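Ticket: Rücksendung im Kundenportal wird nicht gespeichert
Status: in Bearbeitung
Erstellt von: Mitra Jalali, Retourenstelle Byun

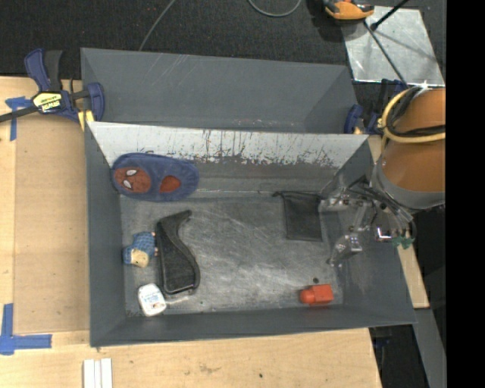

Guten Tag, seit dem Update im Februar kann ich in Nuvovus keine Rücksendung mehr abschließen. Ich fülle alle Felder aus und klicke auf Speichern, danach bleibt die Seite 55 Sekunden weiß und es kommt die Meldung "Sitzung abgelaufen". Abmelden und den Cache löschen habe ich schon probiert - leider ohne Erfolg.

Antwort (Jin-sol Ok, Support):
Bitte prüfen Sie, ob im Feld Artikelnotiz ein Umlaut steht.

Mitra Jalali:
Ja, dort steht "Größe". Mit "Groesse" wird der Vorgang gespeichert. Bei zwei älteren Vorgängen bleibt der Fehler aber bestehen.

Jin-sol Ok:
Danke, ich gebe diese zwei an die Entwicklung weiter.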